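Trenora Einzelhandel: Datenblatt zum Teildatensatz "Korb und Regal"

Überblick
Der Teildatensatz dokumentiert Handgriffe, die im Verkaufsraum täglich anfallen: Ware aufnehmen, sortieren, umlegen, einräumen. Er wurde im Rahmen des Projekts Peltdale zusammengestellt und dient der Frage, welche dieser Arbeiten eine Maschine derzeit selbständig übernehmen kann. Enthalten sind 3,000 Sequenzen aus Sicht der ausführenden Person.

Aufgabenklasse Sortieren im Korb
Die Aufgabe erfordert den Einsatz beider Hände. Eine Hand hält eine Packung in Position, die andere hebt einen einzelnen Artikel aus einem Stapel. Einzeln verpackte Nussriegel in Klarsichtfolie und braune Snackpackungen der Aufschrift "Sablé" teilen sich dabei denselben Korb; Teile des Inhalts sind durch Unterarm oder Nachbarware verdeckt.

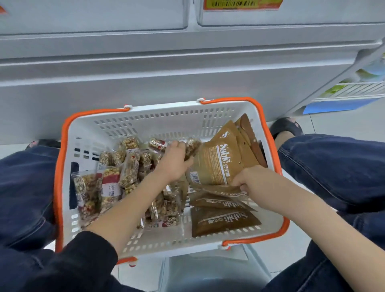
Stand der Automatisierung
Das Referenzmodell Arthur wurde am Standort Koltville mit 40 Durchläufen je Aufgabenklasse geprüft. Formstabile Kartons auf fester Unterlage gelten als weitgehend beherrscht. Beim Sortieren im Korb wurden 20 der 40 Durchläufe ohne Eingriff abgeschlossen. Häufigste Abbruchursachen waren Spiegelungen auf Folie und das gleichzeitige Greifen zweier Riegel. Ein unbeaufsichtigter Einsatz während der Öffnungszeiten wird nicht empfohlen.

Einschränkungen
– Beschriftungen liegen teils auf dem Kopf und sind nicht transkribiert.
– Gewichte und Greifkräfte wurden nicht erfasst.
– Die Lage des Korbs ist nicht normiert – er kann auch auf dem Schoß einer hockenden Person stehen.

Nutzung
Die Daten sind für Forschung und Lehre freigegeben. Eine Verwendung zur Leistungskontrolle von Beschäftigten ist ausgeschlossen. Die nächste Fassung erscheint im Dezember.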